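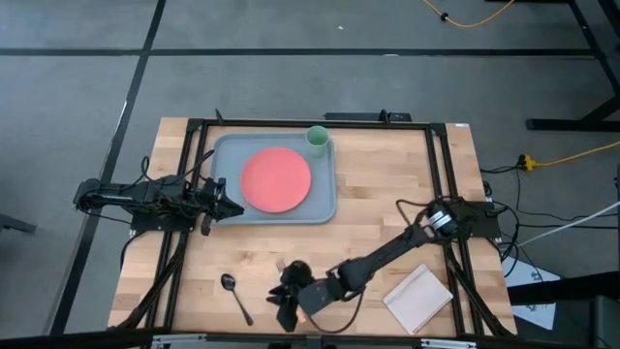
Tray, plate, cup, spoon. Right arm over by the bottom rail.

Monday, late. Writing this on the train so excuse the scrawl when I type it up.

Right arm dropped out again. Third time since lunch. Same as before — it gets partway into the reach for the spoon, slows, then the wrist joint just stops answering and the whole arm goes limp for half a second before the brake catches. Left arm carries on like nothing happened. That's the part I don't like. If one side faults the other is supposed to freeze too, that was the whole point of the week we spent on the stop chain in April.

Log says comms timeout on joint 5. Not overcurrent. Not heat, I put my hand on the motor and it was barely warm. Episode 1052 was the first one, then a clean stretch, then two close together, last one at 1107. I threw out all three and the ones right after them to be safe. Itsuki thinks I'm being too strict. Maybe. But I don't want a model learning to sag.

Tried, in order:
Power cycle. Worked, for a while.
Swapped the bus cable for the spare out of the Trasine box. No change.
Swapped it back. No change, obviously.
Slowed the reach down to a crawl. Went 9 in a row with no fault and I got excited, then put the speed back up and it dropped on the second try.

So it's movement. Something flexing. My money is on the connector at the wrist, the thin cable has a curve in it I don't remember from last month. Miyuki says the base end, because that's where the cables bunch up and get tugged every time the arm swings out. She wiggled the bunch with the arm powered and holding still and got nothing. Then she wiggled it again harder and I asked her to please stop.

The scare. Around four I leaned in to straighten the spoon after the second fault, thinking both sides were off. Left one wasn't. Gripper closed maybe a hand's width from my sleeve. Didn't touch me. My fault for not hitting the button first, and I wrote it up that way, but also the status light on the Doller panel was showing stopped and it was NOT stopped. Wrote that up too. Miyuki read it and went quiet and then pulled the plug on the left arm herself. Nobody runs both arms till the stop chain is checked end to end. Fine by me.

Told Mizuno we'll miss the count for this week. We're 267 short and theres no catching up now. They took it OK. Asked if we could do one-armed episodes in the meantime, I said ask me tomorow.

For the morning: meter on the wrist connector, pin by pin, while Itsuki bends the cable. New panel relay, if Aturetti has one on the shelf. Print the stop checklist BIG and tape it up at eye level.

Hands still a bit shaky. Soup, bed. Train's at my stop.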